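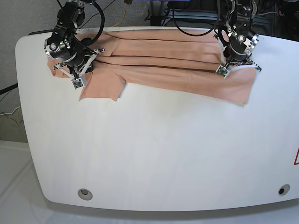
Figure 1. Both arms on a salmon-pink garment, folding station.

Teaching Household Handling Tasks by Demonstration
Progress report to the Ustholm program office, second period
Prepared by Nabil Smadi, project lead, Lepik

1. Where the project stands

The second period was planned around one question: can a two-arm station be taught to handle clothing from demonstrations given by people who are not robot specialists? Data collection is ahead of plan, training is on plan, and the written guide for new operators is late. Spending is within the approved budget and no change to the total is requested.

The work plan set a target of 1,000 accepted demonstrations by the end of the period. We closed it with 1,067. A demonstration is accepted when it has been reviewed by a second person, the start and end points have been marked, and the joint readings and video line up in time. A further 139 recordings were rejected at review. They are kept in a separate folder and are not used for training at present.

2. How the demonstrations are made

The operator sits at a second pair of arms of the same proportions and moves them by hand. The arms at the table follow. This is the remote method described in the proposal, and it is now used for all clothing work. In the first period we also tried guiding the table arms directly, with the operator standing beside them and holding the wrists. That worked for boxes and lids. With cloth, the operator's own hands and sleeves kept getting into the video, and it was hard for one person to move both arms smoothly at once. Direct guiding is still used to set the rest positions at the start of a session.

Each session begins with the garment dropped on the table in a heap. The operator spreads it, squares it up and folds it, then returns the arms to rest. Recording runs for the whole attempt, including regrasps and corrections. In the first period we stopped and restarted whenever a grasp slipped, and the policies trained on those clips had no idea what to do after a slip. Kristaps Bite proposed leaving the corrections in, and this has been the rule since the first weeks of the period.

Garments are drawn from a shared set covering T-shirts, long-sleeved tops, hand towels and pillowcases. Soft knits take the longest. They gather into ridges when pulled from one side, and a sleeve can end up under the body where the operator has to search for it. Towels are quick, and we have enough of them.

3. Operators

We trained 11 operators, all hired through the Triltovbridge office on short contracts. None had used a robot before. Training takes one working day: a safety talk, practice with blocks, practice with a towel, then supervised work on shirts. Rimantas Zariņš ran the training and signed off each person before their recordings could count.

The main difficulty reported by operators is the lack of feel. The hand controls do not pass back any force, so the operator has to judge by eye whether the gripper has one layer of cloth or two. Several people learned to lift slightly and watch the fabric before committing to a fold. We have added this to the draft guide as a standard step. The second difficulty is tired shoulders. Sessions were shortened in July and a break was added in the middle, and complaints dropped after that.

4. Training and results

Chenxi Ren trained two policies during the period, one on towels and pillowcases and one on the full set. The towel policy folds a towel from a flat start without help in most attempts. From a heap it is much less reliable. The full-set policy can spread a T-shirt far enough to find the shoulders but often makes the first fold with a sleeve still tucked underneath. We do not consider it ready to show to partners.

A full comparison on garments held back from training is planned for the start of the next period. We would prefer to report success rates once that test has been run under fixed conditions. The results so far come from daily checks, and the starting heap was not controlled.

5. Problems and delays

Cable wear. The cables near the wrists bend a great deal during folding. One was replaced after readings began to drop out, and the loops on both arms were lengthened. Recordings from the affected days were checked again, and these account for a large share of the rejected set.

Time alignment. A software update at Gronirden shifted the video against the joint readings by a small amount. Stepan Stasiv found the shift and corrected it in the stored files. An automatic check now runs at the end of every session.

Operator guide. The guide was due this period and is in draft. The text is finished apart from the section on long sleeves, and the drawings have not been started. New delivery date: end of the first month of the next period.

6. Plan for the next period

Collection will move away from towels and toward T-shirts and long-sleeved tops, with more heap starts. We will run the held-back garment test before any new training, so that there is a fixed baseline. The rejected recordings will be sorted to see whether any can be recovered with new end marks.

We ask the program office for one decision. The work plan calls for a second station at Triltovbridge. We would like to place it at Gronirden instead, next to the first, so that one supervisor can cover both. The cost is the same. A reply before the equipment order goes out would be appreciated.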